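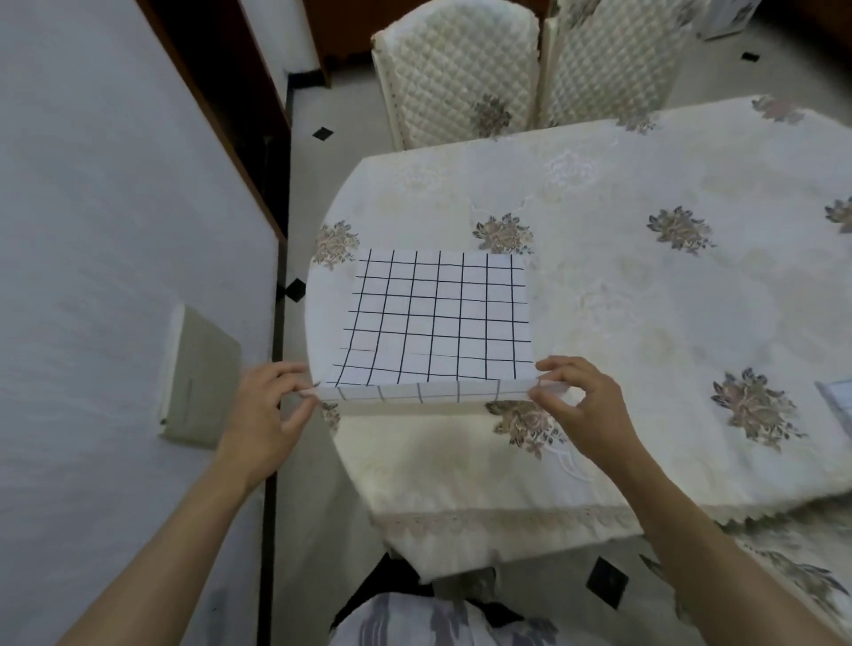

Last changed: Tue 25 October

3.2 Layout of the worksheets and preparation of the data

The workbooks studied in this section come from two small firms, Flosa and Ondulside, which both keep their stock lists in ordinary spreadsheets. Neither firm uses a database. At Flosa the list is one long sheet, to which every clerk adds rows at the bottom. At Ondulside each product group has a sheet of its own, and a summary sheet collects the totals by means of lookup formulas. Both ways of working are common in small offices, and both give trouble when a macro has to read the cells one after another.

Figure 3. A square grid on paper, held at the table edge.

Before any timing was done, we had to bring the two workbooks to a common form. The first difficulty was merged cells. In the Ondulside files the group name was often merged across several columns, so that it would stand in the centre above the table. For the reader this is pleasant, but a macro that moves through the columns finds the value only in the first cell of the merged area and meets empty cells after it. We unmerged all such areas and wrote the group name in each row, in a separate column. The colour of the cells, which some clerks had used to mark discontinued goods, was also turned into a column with the values "yes" and "no".

The second difficulty was numbers stored as text. They came mostly from copying out of supplier lists, where a space or an apostrophe stands before the figure. A sum over such a column gives no error message, it only leaves these cells out, and the clerk sees a total that looks reasonable. We converted the columns with a short procedure and afterwards compared the count of numeric cells with the count of filled cells. Where the two counts did not agree, the remaining cells were corrected by hand.

After this preparation we took from each workbook a test sheet of 600 rows. On every test sheet we ran two versions of the same macro, which looks up the supplier price for each item and writes the difference in a new column. Version A reads and writes each cell separately. Version B first copies the whole range into an array, does the calculation in memory and writes the result back in one step. Screen updating was switched off in both versions, and automatic calculation was left on, as this is the setting that the clerks have in their daily work. Each version was run 60 times on the same computer, with no other workbook open.

The macros were written by Ruan Visser and follow the naming rules in the Lusex style guide, which we use for all code in the project. We kept the code simple on purpose. A clerk at Flosa should be able to open the editor and change the name of a column without help. For this reason all column names are stored as constants at the beginning of the module, and no column is addressed by its letter inside the loops.

Version B was faster on all the test sheets. The difference was larger on the Ondulside sheets, where the summary formulas are calculated again each time that a cell changes. In version A this happens after every written value, in version B only once. When we repeated the test with manual calculation, version A gained much more than version B, and on the Flosa sheet the two came near to each other. Kruger, our third workbook, was used only to check the procedure, and it has 500 rows and no lookup formulas. Its times are therefore not included in the comparison.

One limit of the test should be mentioned. We did not measure how long the clerks need to understand each version, although this is maybe more important for a small office than the running time. Two clerks told us that they find version A easier to follow, as they can step through it and watch the cells being filled. We return to this question in Section 4, together with the errors that were made when the column names were changed.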